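The Year I Learned to Read Slowly

I was halfway through a memoir by a man who can't recognize faces (his own kids included, on a bad morning) when I realized I'd read the same page three times and hadn't taken in one word. I wasn't tired. I wasn't bored either, because it's a terrific book. My eyes were just sliding down the page the way they slide down my phone.

So I did what I always do when something bothers me, and went looking for a book about it. I ended up with a stack! Some were by scientists, some were by people whose brains do unusual things, and a couple were by people who are both, and those turned out to be my favorites.

The one that got me started is a slim paperback called The Narrow Gate, by Fulvio Mancuso. He grew up in a loud house over a bakery, and as a boy he could not stand two sounds at once. If his mother spoke while the radio was on, he heard neither. He'd go sit in the flour closet with a comic book until supper. His teachers figured he was being rude. He was in his thirties, with a degree and a marriage behind him, before a doctor put a name to it.

What I love is that he never turns the whole business into a superpower. He's funny about it, and he's a little sore about it, too. There's a chapter on grocery stores that I read out loud to my husband in the car, and he had to pull over at the bit with the cantaloupe.

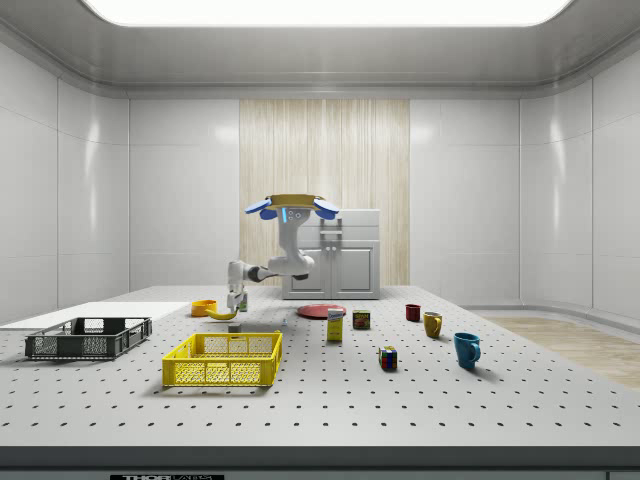 A banana, a dark gray crate and a white robot arm share the tabletop.

Mancuso's big idea is that attention is more like a doorway than a flashlight. Most of us have a wide one with a swinging door, and stuff wanders in and out all day. His is narrow, and whatever gets through fills the room. He can spend a whole afternoon on one paragraph and come out happy as a clam, and then he can't figure out how to answer the phone and butter toast in the same five minutes.

I'm the opposite. My doorway is a barn. I can cook, text my sister, listen to a podcast and worry about the gutters, and at the end of the evening I couldn't tell you what the podcast was about. (Sourdough, maybe? Or submarines.)

The second book on my stack was tougher going. It's called Palaniappan's Ladder, and it's a novel, which I hadn't noticed when I ordered it. The hero is a piano tuner who sees every note as a color and can't bear to tell his customers that their living rooms clash with their pianos. It runs to 500 pages, and I'll admit that the first 100 nearly beat me. Then he gets to a village called Lelodska, where there's one piano and everybody hates it, and from there on I was staying up until 2 in the morning.

I've always been curious about people who mix their senses that way. My college roommate had it with numbers, and I used to quiz her like she was a party trick, which I feel bad about now. Three was green and kind of smug, she said. 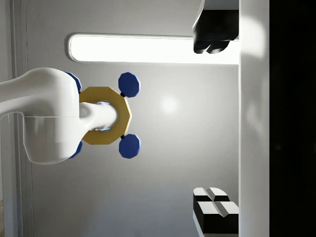 The tuner's trouble is that he can't switch it off, and the novel is really good on how tiring that must be. I tried living like him for one day. I'd stop at whatever was in front of me and ask what note it would be, and I'd have to stay there until I had an answer. The dishwasher was easy (a low, grumpy B flat). A mustard-yellow ring with eight sides and dark-blue knobs around it, like the handles on a valve wheel, took me much longer, and I finally settled on a trumpet, held a little too long. By lunch I had a headache and a lot more respect for piano tuners.

It did do something to my reading, though. That night I picked the face memoir back up and got through two whole chapters without once checking my phone. I remembered them the next day, too! I even remembered the name of the dog.

After that I got a bit carried away and signed up for an evening class at the library called Reading With Your Whole Head. There were nine of us and a pot of terrible coffee. We'd read one page in silence, close the book, and write down whatever stuck. The retired bus driver next to me remembered every number. I remembered every meal. One woman could only tell us what the weather had been, and she was right every single time. 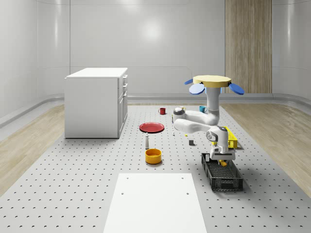

Two crates, one black and one yellow, with the gripper over the black one.

I brought that up with my doctor in September, mostly as small talk, and she said she'd been the sort of kid who remembered where on the page a thing was printed. She got through medical school on it. Then she switched to reading on a tablet and felt like somebody had moved all the furniture. I think about that a lot, because I'd assumed a doctor's memory was just a bigger version of mine.

If you want to try any of this, I'd start with Mancuso. It's short, it's warm, and you can skip the chapter on hearing tests without missing much. Read the novel when you've got a long weekend and a comfortable chair. The face memoir I'd save for third, and try to get the edition with the family photos in it, where he's written his guesses underneath.

As for me, I'm down to one book at a time, with the phone in the kitchen drawer. I still drift. Last night I came to at the bottom of a page with no idea how I'd gotten there, so I went back up to the top and started over.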